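Folding and storing plush blankets and check throws

Plush blankets and woven throws are usually folded in the same way and put on the same shelf. They behave differently. A plush blanket is thick, springs back and slides on itself. A woven cloth is thin, creases sharply and will hold almost any shape it is left in. The notes below treat the two separately and then deal with stacking, shelf depth and marks in the pile.

Before folding

Both items should be fully dry. Plush pile can feel dry on the surface while the base cloth underneath is still damp, so press the seams and the hem between finger and thumb for a few seconds. If they feel cooler than the rest, hang the blanket for another hour over two rails. A single rail leaves a ridge along the middle.

Shake plush outdoors or over a bath. Hold it by two corners on a short side, snap it twice, then change ends. Loose fibre left in the pile works its way on to whatever is stored next to it, and a dark plush sheds visibly on to yellow or cream cloth.

Woven cloths should be checked along the hem for pulled threads. Ease a pulled thread back with a blunt needle from the wrong side. Do not cut it.

Working surface

Use a table or a clear piece of floor at least as wide as the blanket folded in half. A smooth surface is better than carpet, which grips the lower layer and leaves it behind when the upper one is moved. Wipe the surface first. Work on one item at a time and keep the other to the back, where it will not be caught up in the first fold.
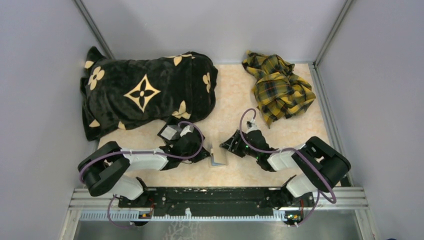
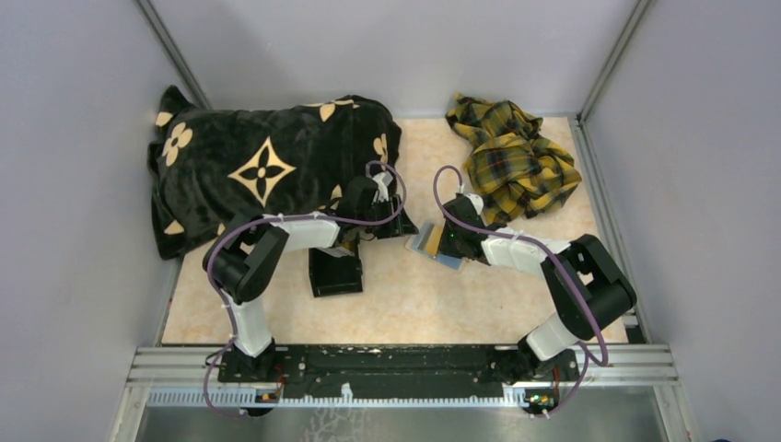 Black plush with a pale flower pattern, and a yellow check cloth, both still to be folded.

Opening out a bunched blanket

Do not pull a heap apart from the middle. Find one corner, then follow the hem with the other hand to the next corner. Lift the edge between them and draw it towards you until the hem lies straight. Go to the opposite edge and repeat. The centre will open with very little handling.

A patterned blanket gives some help. Where the motifs are large, a whole one usually marks a flat area and a part of one marks a fold or an edge. On dark plush the folds themselves are hard to see under a ceiling light. A lamp set low to one side shows them clearly.

If the blanket has a right and a wrong side, lay it right side down. The pattern then finishes on the outside, and the pile is rubbed less by the layers inside.

Folding plush

1. Smooth the blanket from the centre outwards with the flat of the hand, in the direction of the pile.
2. Bring the two long edges together. Match the corners first and the hem second.
3. Press out the air with the forearm, starting at the fold and moving to the open edge.
4. Fold the length in half.
5. Fold in thirds, tucking the loose end inside.

Press after every fold. Most failures at this stage are caused by trapped air: the block looks square on the table and has opened by the following day. Do not make a fourth or fifth fold in the same direction. The outer layers of a thick blanket have to travel further than the inner ones, and the edge will step out however carefully the corners were matched.

Rolling is an acceptable alternative for baskets. Fold the long way twice, then roll from the closed end. Ludivine Delaunay, who runs the linen room at a guest house in Tandmont, rolls everything with a pile and folds everything without one, and her shelves can be read from the doorway.

Folding a check cloth

Checks are useful for alignment. The woven lines run true to the edges, so a fold placed on a line will be square without measuring. If the lines on the upper layer drift away from those underneath, the cloth is being pulled on the bias. Let go, shake it and start again.

A twisted cloth should be untwisted before it is laid down. Hold one corner, let the rest hang and allow it to turn by itself. Flattening the twist on the table presses in diagonal creases, and these will need an iron.

Fold in half, in half again, and then to the width of the shelf. Run the edge of the hand along each fold once. A fringe, if there is one, goes on the inside.

Stacking and shelf depth

The heavier item goes at the bottom. Plush on top of a woven cloth will slide off at the first knock. A woven cloth on top of plush stays where it is put and keeps the dust off the pile.

Measure the shelf before settling on a final fold. A shelf 60 cm deep takes a large blanket folded in thirds with room for air behind it. On a shallower one, use quarters and accept a taller block. Leave 5 cm clear above the stack. Plush packed tight under a shelf takes a flat, shiny patch on the upper face.

Place the folded edge to the front and the open edges to the back. One item can then be taken out without disturbing the rest.

Vacuum bags are suitable for woven throws. For plush, limit their use to 12 weeks. Remedios Rivera of the Flulodville repair workshop reports that pile kept flat for longer often needs steaming more than once, and that the crease along the tightest fold may stay.

Marks and flattened pile

Hang the blanket in a steamy bathroom for twenty minutes, then brush with a soft clothes brush, first against the pile and then with it. Do not iron. Most plush is polyester and will glaze under a warm plate, and glazing cannot be reversed.

For a single crushed line, hold a steam iron well above the surface, give two short bursts and lift the pile with the fingers while it is warm. Allow it to cool flat before folding again.

Check cloths may be ironed on the wrong side at the setting given on the label. Where the label is missing, begin on the lowest setting at a corner.

Frequency

Blankets in store should be taken out, shaken and refolded along different lines twice a year. April is convenient for winter bedding. A slip of paper with the date, tucked into the last fold, saves guessing. Cedar blocks are placed beside the stack, never between layers, as the oil can mark pale cloth.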